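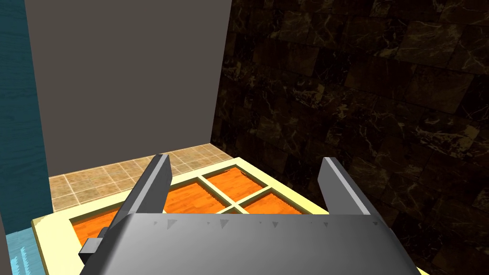 Eltasholm writes and maintains operating rules for robot manipulation, and tests those rules in simulation before any site adopts them. The company works from two offices, Bullulton and Massawe, with 52 staff across both. Our rules cover approach, grasp, release and retreat for parallel grippers used in kitchens, stockrooms and other indoor spaces. A rule enters the test cycle as a single written sentence with a measurable limit. It is then run in rendered rooms where the surfaces differ in color and pattern, such as small beige floor tiles meeting a wall of dark veined marble. The gripper enters with its two fingers open, and the applicable clearance limit is checked at each step of the motion. A rule that holds on plain surfaces and fails near a patterned one goes back to its author with the run log attached.

What we publish

Our main publication is the Orkano Practice Set. The current edition contains 177 rules, each with a scope statement, a limit, a test method and a revision history. The word "shall" marks a requirement. The word "should" marks a recommendation, and a site that departs from one is expected to record the reason. We do not use "may" for anything that affects clearance or contact force.

Rules are grouped by phase of motion. Within each group they are ordered by severity of the fault they address. Numbering is permanent: a withdrawn rule keeps its number and is marked as withdrawn, so older site documents continue to point to the right text.

How a rule is tested

Each draft rule is assigned a set of rooms and a set of starting poses. The present library holds 396 rooms. Random seeds are fixed and stored with the results, and a second engineer at the other office repeats the full set from the written method alone. If the two result sets disagree, the method is treated as unclear and is rewritten before testing resumes. Across the last edition this process produced 1,613 logged faults, all of which are indexed by rule number — including those later traced to errors in the room models.

Simulation results are reported as simulation results. A rule that concerns contact force or surface wear also needs bench measurements from the Massawe lab, and its status stays at "provisional" until those are complete.

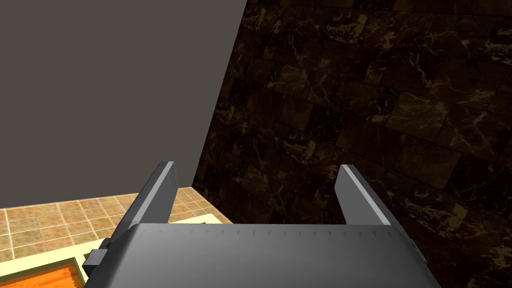
Does a site have to adopt the whole Practice Set?

Sites may adopt it by group. A group has to be taken complete, and the site's own operating document must list the groups in use together with the edition number.

Revision and comment

The Practice Set is revised once a year, in November. Comments are accepted at any time and should quote the rule number, the edition and the proposed wording. General objections without proposed wording are filed but do not open a revision. Corrections to limits are issued between editions as numbered notices — these take effect on the date printed on the notice.

Training for site engineers is held at Bullulton. It covers reading a rule, writing a local procedure from it and preparing a fault log in the Orkano format. Requests for course places and for printed copies go to the Bullulton office.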